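Przemysław Wieczorek
28/11/2024

1/ Progress on the home gripper build, for those who asked after the last thread. Short version: linkage sorted, logging mostly sorted, pads still a nuisance.

2/ The aim hasn't changed since May. Two hand-held parallel grippers, one per hand, used to record ordinary household jobs. The recordings then train the arm on the bench, which I call Ludance. The arm itself is Balex parts and a lot of filing.

3/ Backlash first. The pivots had worked loose after 200 cycles, enough to let the fingertips wander sideways. Threadlocker on every screw, then torqued by hand. Next check was at 513 cycles and the tips still met square. 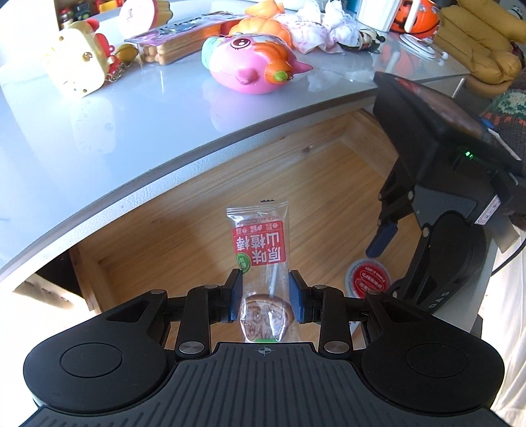
4/ Drawer work is this week's task set. Wrapped sweets are awkward because film slides over itself and the width you measure at the fingers is mostly air. The hawthorn lollipop is a decent test piece: flat disc at one end, stick at the other, and clear wrapper with a serrated top seal. The blue pads face each other across it, so any error in parallelism shows up as twist.

5/ Pads. Softer ones grip film better but creep under load, and then the closing width reads low. Harder ones read true and drop things. I have 4 compounds on order from Wasilewska and will run the same 50 picks with each.

6/ Two-handed timing is the other job. Left and right logs drift apart over a long session - almost certainly the clocks, as the offset grows in a straight line. Current fix is a tap of the two tools together at start and finish, then stretch one log to match. Crude, but it lines up.

7/ The logging script is called Cilimia. It needs a tidy before I share it: paths are hard-coded and the units are mixed.

8/ To those asking about force sensing - not on this version. There is no room in the fingers for the wiring and I don't want to redraw them before the pad tests are done.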